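I've had the Pelanora gripper kit on my arm for 30 days now, and I really wanted to give it top marks. It bolts on in minutes, the software found it straight away, and the fingers close so quietly that my neighbor Wiebke didn't notice I was running it at all! For 700 dollars I was thrilled.

Then came laundry. I've been teaching mine to pick shirts up off upholstery (my long-running pet project), and in week two it started closing beside the shirt, on nothing, and then reporting a good grasp. No error, no beep, just a cheerful "object held" and off it went to the basket with empty fingers. Worse, one evening it pinched up a fold of the seat fabric and kept pulling until I slapped the stop button.
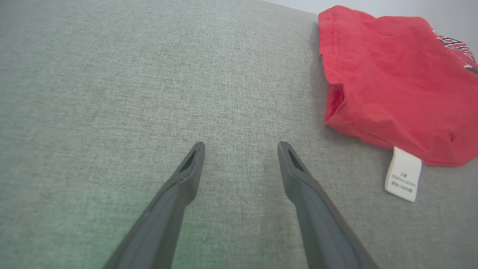
Fingers over the gray fabric, red shirt off to the right.

I emailed support and got Everaldo Sales, who was lovely and quick. He had me pull the log, and line 1,476 showed the grip sensor drifting: it read pressure with the fingers open. Recalibrating fixes it for maybe a day, then it creeps back. He's sending a new sensor board, but the manual doesn't mention any of this, and there's no force cutoff turned on out of the box. You have to dig through 6 menus to find it. Please turn it on before your first run, especially if you've got kids or a cat nearby.

Three stars for now. I'll update once the board is in.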